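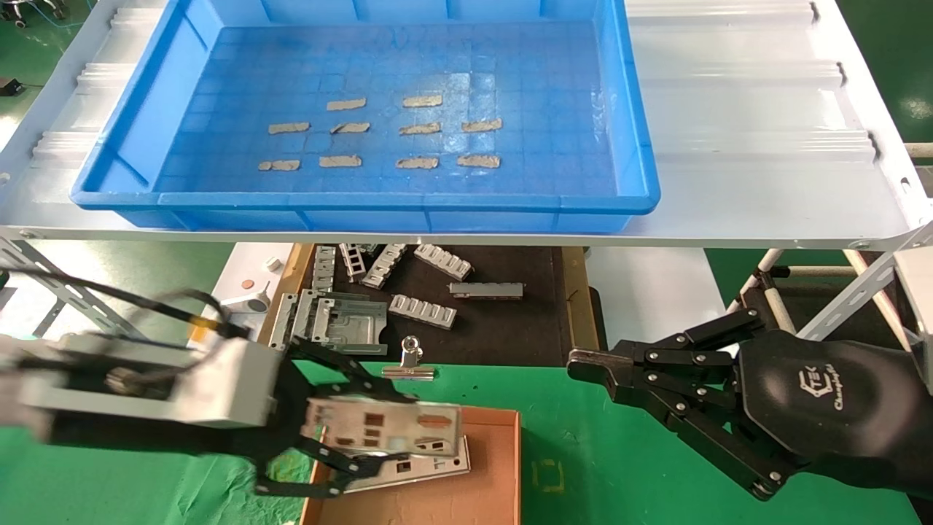 One of last season's participants told us that before joining she had assumed the hard part of sorting metal parts would be the gripping, and that after her second week she was far more interested in how many different ways people decide what to pick up next. We hear that a lot, and we love hearing it, as it is pretty much the question our whole study is built on!

The Ollow project is looking for people to join our next round of two-handed teleoperation sessions, starting in April. You will guide a pair of robot arms through everyday bench work: picking thin metal plates and brackets off a mat, boxing them, and setting odd pieces aside. Every session is recorded and becomes training data for Berer, our learning method.

What is the method? Most systems of this kind learn from one "best" way of doing a job. Berer learns from the disagreements. When two people handle the same plate differently, it keeps both versions and works out when each one makes sense. In our first study we used 781 recorded runs, and the arms recovered from a bad grasp in 148 test trials where our older method had simply stopped. We were thrilled, and now we want to know if it holds up with a wider group of people and a messier bench.

Who can take part

Anyone 18 or over who can sit comfortably for a two-hour session with short breaks. No robotics background needed. Left-handed people are very welcome (we have far too few of you so far). Glasses are fine.

What you would do

Come to the Dovine lab for 7 sessions, spread over the month. The first is all practice and none of it is scored. Please don't try to be fast or tidy. Work the way you would with your own hands, fumbles included.

Pay and travel

Sessions are paid by the hour, practice included, and we cover bus fare or parking. If you need to stop partway through the study you keep what you have earned.

How to apply

Send a short note through the form on the Ollow page with the hours that suit you and which hand you write with. We will reply with a consent form and a choice of start dates.

Posted 22 December 2022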